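Small Household Goods: Changes to the Lending Shelves at Rodgate

Clullham Residents' Newsletter, December 2018

The small goods section of the Clullham Household Lending Service has been rearranged. Residents who use the Rodgate counter will find tableware, clocks and kitchen stands on the shelves nearest the entrance, with larger items such as trestles and folding chairs moved to the Beller Road store.

Bowls continue to be the items most often requested. They are now kept by size and not by colour, so that a household borrowing for a family meal can put together a suitable group without searching several shelves. Matching sets cannot be promised. Small decorated bowls are lent singly and are suitable for sauces, nuts or sweets; larger plain bowls may be reserved up to 2 weeks in advance. Bowls should be returned washed and fully dried, and should not be stacked one inside another without paper between them.

Plastic wine glasses are available for garden parties, school events and any gathering at which young children will be present. Members are asked to wash them by hand in warm water, as repeated machine washing tends to cloud the surface. A rack that holds each glass upside down by its foot allows it to drain properly and keeps dust out of the bowl. Wire racks of this type may be borrowed separately. They should be lifted by the base when moved – the hooks are easily bent, and a bent hook will not hold a glass securely.

Alarm clocks have been added to the list following requests from residents with visitors staying over the holiday period. Any battery must be removed before a clock is returned. Clocks with a metal rim may be wiped with a soft, dry cloth; polish should not be used near the face.

The deposit for an order of up to 40 pieces is unchanged. Orders of more than 200 pieces must be placed in writing and collected from Beller Road, where loading space is available. The full list, prepared under the Tudose Shared Goods Scheme, now runs to 500 entries, and a printed copy may be consulted at either counter.

Breakages should be reported when the order is returned. No charge is made for a single chipped bowl, but chipped pieces must be handed back wrapped and kept apart from the rest of the order. The service is unable to accept lighters, matches or candles, whether as donations or among returned goods.

The next revision of the list will take place in April.

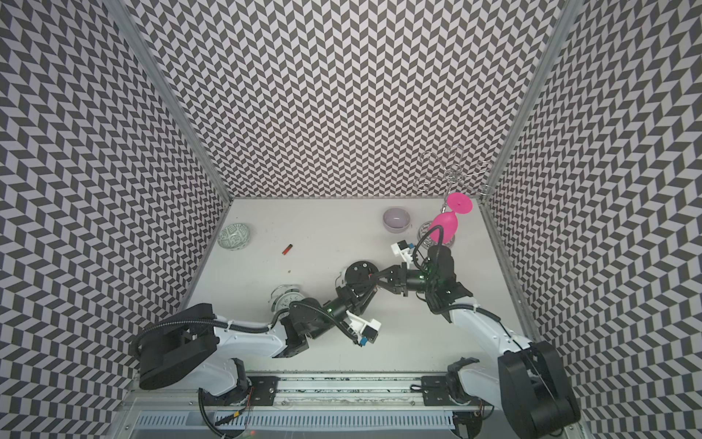
Reading time: 2 minutes

Items from the small goods range include decorated and plain bowls, a silver-rimmed alarm clock with a white face, and a wire glass rack holding a bright pink plastic wine glass. Enquiries about availability should be made at the Rodgate counter during normal opening hours.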